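4. Sorting your bits and bobs into the box

Right, this is my favourite part of setting up the Betside (I do mine on a table in the bedroom, with a cloth over it so nothing gets scratched!).

1. Take the lid off and put the box where you can reach it easily.
2. Lay beads down one side first. They roll about otherwise and drive me mad.
3. Stand your watch up with the strap closed, next to the beads.

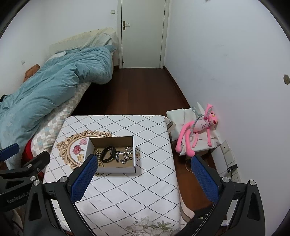

4. Chains and bracelets go in after that, each with its own bit of space. I used to pile mine together and once spent 2 hours unpicking a knot – never again.
5. Rings last, near the edge, so you can find them without rummaging.

Note: a shallow box is best. If yours is deeper than the Flirham one, pop a folded hanky in the bottom.

Caution: don't press things down to make them fit. If it's getting crowded, start a second box and see section 5.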